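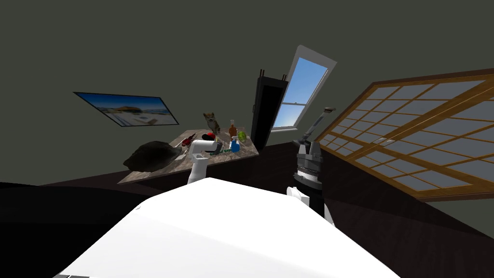
Sim kitchen, onboard view, left arm at the counter.

Notes on the Grelleo collection run, since a few people asked how we gather demos. Short thread.

1/ Everything in this batch is simulated. An operator drives both arms by teleop and we log joint states, gripper commands and the rendered views at the same clock. Nothing is scripted. The policy only ever sees what a person did with the controls.

2/ The task family is plain counter pick and place. Go to the counter, take the named item, put it where the instruction says. The spray bottle is a regular target. So is the animal figurine, which is harder than it looks in an asset list. Pointed ears are a bad place to grasp.

3/ Batch total as of this morning: 1909 episodes. Of those, 44 are held back for review. Most of the 44 are label problems – the instruction names one object and the operator picked its neighbor.

4/ Clutter is deliberate. Early scenes from March had one object on a bare counter, and the policy learned to reach for whatever was there. It ignored the text completely. We now spawn distractors close to the target and resample their poses every episode.

5/ View tilt is also kept in. A level horizon is easy on the operator and teaches the encoder a shortcut we don't want. We leave the roll as recorded and do not rectify before training. If you rectify at train time you have to rectify at run time, and that adds a failure point.

6/ Same for the robot's own body. The white base fills a lot of the lower view here. We tried masking it. Grasp success on the near edge of the counter got worse, so the mask came out. My guess is the model uses the base as a reference for reach. Not tested properly yet.

7/ Bronisława Duda rewrote the segment labeler. It splits each episode into approach, contact, lift, place and retreat – 5 segments, with contact taken from finger force and not from distance. Distance gave false contacts on soft items such as bags.

8/ Open problem: retreat. Operators relax after the place and the arm drifts, so the tail of each episode is noisy. Kováčik trims by velocity threshold. Ivulness keeps the full tail and down-weights it. We are running both on the same split.

Next batch adds two-arm handovers. Object list is frozen, instruction list is not. If you have phrasing that breaks your own language conditioning, send it over.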